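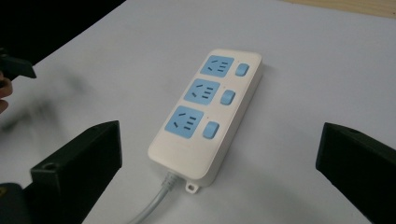

The Long Way Around the Kitchen Table

When Tomomi Hoshino moved into the upstairs half of a house on the east side of Gremwood, she brought 728 books, a rice cooker, a cello she hadn't played since college, and no desk. She had meant to buy one. She'd even measured the alcove by the window, twice, and written the numbers on the back of an envelope that she then used as a bookmark and lost. Meanwhile the work kept arriving, as work does (she translates instruction booklets and, when she's lucky, novels), and she sat down to do it at the kitchen table. That was four years ago, and the alcove now holds the cello.

I went to see her because I've been thinking a good deal lately about tables, and about how many of us have ended up earning our living at the same one where we eat our toast. I'm one of them myself. My own table came from my grandmother's house in Trutham, and it has a burn at one end from a Thanksgiving casserole that my uncle still denies carrying. I've written everything I've published in the last ten years within reach of that burn, and I'm fond of it in a way I have never been fond of an office.

Hoshino poured the tea and told me she'd been embarrassed at first. "I used to clear everything away before a video call, every single thing, so they'd think I had a study," she said. "Then one of my editors had a cat walk over her lunch while we were talking about commas, and I stopped bothering."

What she has now is a kind of timetable. Mornings are for the novel, at the end nearest the window. Around noon the dictionaries go onto a chair, and lunch comes out. Afternoons are for the booklets, which she does at the other end, facing the stove, with the radio on low. She swears the two kinds of sentences come from different seats, and she once spent a miserable week trying to do fiction by the stove while the window was being repaired. "Everybody in that chapter sounded like a dishwasher," she said.

Her downstairs neighbor, Renji Noguchi, has the same kitchen and a completely different arrangement. He keeps the books for a few small shops in town, including Pavora, the fabric store on the corner with the crooked awning, and he likes his papers left exactly where they were the night before. So he and his two daughters eat on the back porch from the first warm evening until well past the first cold one, in coats if need be. The table indoors is his from January until the taxes are in. After that it goes back to the family, with a small ceremony involving pancakes.

"My father did his accounts in the front seat of a Honda," Noguchi told me, when I asked if he'd ever wanted an office. "He parked by the river and used a clipboard. I thought a table would be luxury, and it is!"

I liked him very much for that. I also liked how he ran his hand along the edge as he talked, the way you might pat a horse. He had bought it secondhand for 200 dollars from a couple who were moving to a smaller place, and they'd asked if they could sit at it for one last cup of coffee before he loaded it up. He said yes, of course, and waited in the yard for most of an hour.

There are good reasons to have a door you can close, and I've heard them all from my sister, who has one. She's right that soup and contracts don't mix. She's right about my back, too, and I did finally buy a proper cushion last July, after a bad spell when I was writing standing up at the dresser like a sea captain.

Still, I notice that when people come by my house they don't wait to be shown where to sit. They move my pages over, gently, and put down whatever they've brought. Hoshino's friends do it as well. While I was there one of them let herself in with a bag of lemons, slid a stack of chapter nine toward the wall, and asked us both if we'd eaten. We hadn't, so the dictionaries went onto the chair a little early that day, and I didn't get back to Trutham until after dark.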